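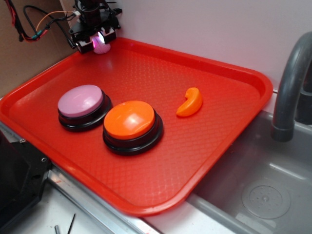

Sang Lã wrote to ask whether the answer buttons really need a tray at all, as hers slid about on the worktop every time a small hand came down on them. They do, and a textured one is best.

Setting out the play kitchen game

1. Put the tray down first, and take your time finding a spot where it doesn't rock.

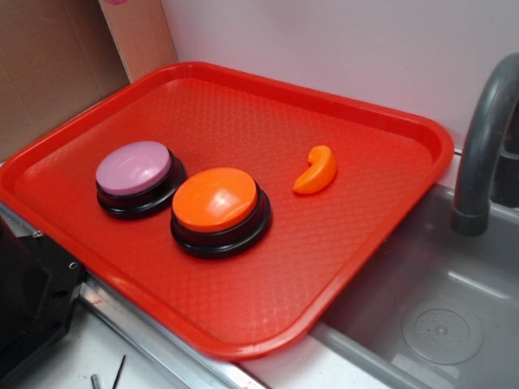 2. Choose two buttons for your first game, and record one word on each (a nice clear "yes" and "no" will do to begin with). Pink beside orange is a lovely easy pair to tell apart, though do leave a little more room between them for eager players!

Note: Keep recordings short, and speak with your mouth a hand's width from the cap.

3. Add one piece of toy food and ask your question.

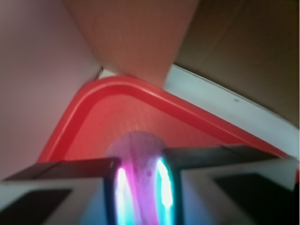 4. When everybody has had a turn, wipe the tray with a barely damp cloth, buttons off first, please. Crumbs do love a corner, and on a red tray with a raised rim and rounded corners like ours it pays to follow the curve round with a fingertip.

Caution: Never run water in the sink with the buttons nearby.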